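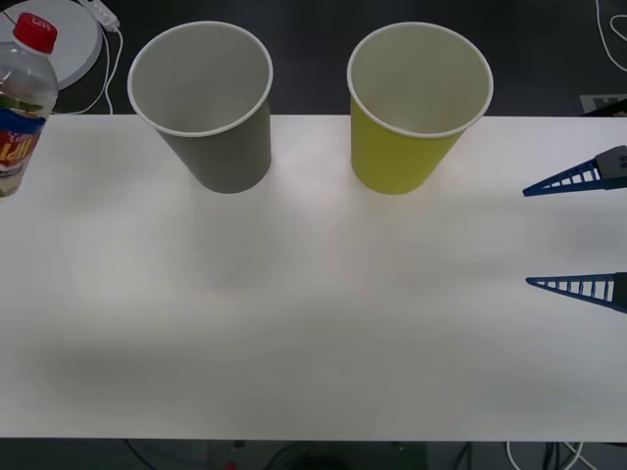 Gullow's reply to our draft guidance was that departments price the arm and forget the fingers. The steps now begin there.

Step 1. List the objects to be handled. Paper cups and a small capped bottle call for different grips, and spare fingers should be a separate budget line.

Step 2. Decide between one arm and 2. A second arm also needs its own mounting, cabling and service cover. Ask Durnari and Fument to quote for both.

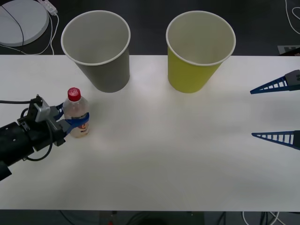 Step 3. Submit the request by December, quoting cost code 441.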